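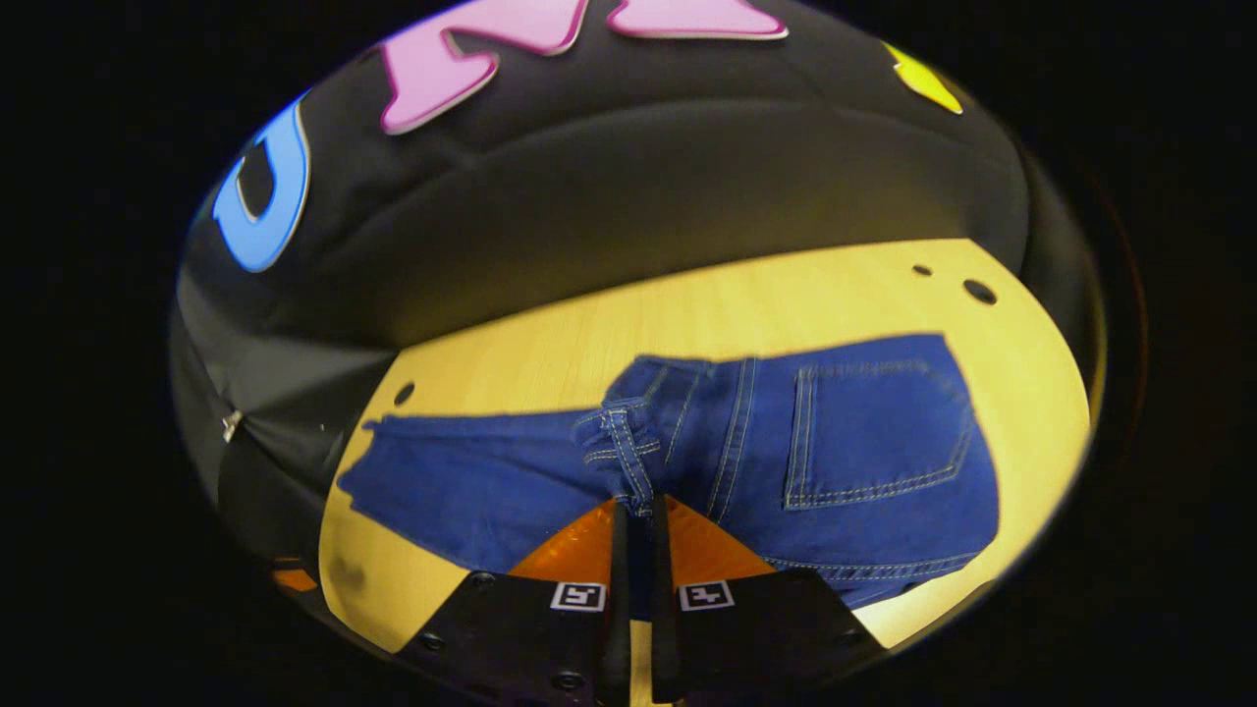

News > Member Newsletter > February

Supported decision-making circles are back

I've been wanting to write this one for ages! After a long break our supported decision-making circles are starting up again in Dudton, and I get to help run them.

If you haven't come across the idea, a circle is a small group of people you pick yourself (friends, a sister, a neighbor, your old boss if you like) who help you think through a choice. You still make the choice. We've had people use theirs to sort out a move, a new job, a bank account, and once a very long debate over getting a dog.

We'll meet in the upstairs room at the Zedumetti building, which has an elevator, and we start at 7 in the evening. Plan on around two hours, with a break in the middle for tea and whatever I've managed to bake. There are 14 places this time, and support people don't count toward that, so bring yours along.

My own circle has five people in it now and they don't agree on much, which I love. Last spring they talked me through leaving my apartment on Lauritsen Street, and I still ended up doing the thing only one of them liked!

Plain-language handouts are ready, and large print too. If you need an interpreter or a ride, tell us when you sign up and give us a couple of weeks if you can. The sign-up sheet is at the front desk, or just call and ask for the circles team.

Get our newsletter by email. You can unsubscribe at any time.

© Skeltora Community Supports | Contact us | Back to top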